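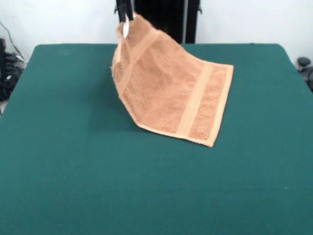
Folding a hand towel well starts with a good surface, and felt is wonderful for it! Terry grips the felt just enough to stay put. Let one corner settle flat, like the lower right one on the tan towel, and use the pale woven bands as your guides.

1. Lift the towel clear of the table and let it hang.

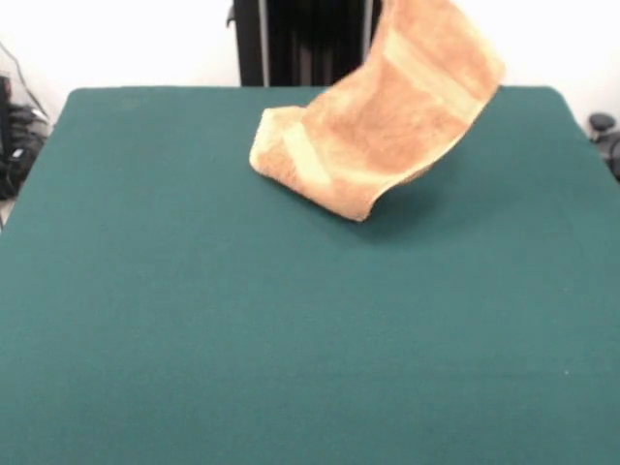

2. Lay it down slowly – bands straight, hems flat.

3. Fold in half, band to band.

Caution: Brush lint off the felt with a dry brush only.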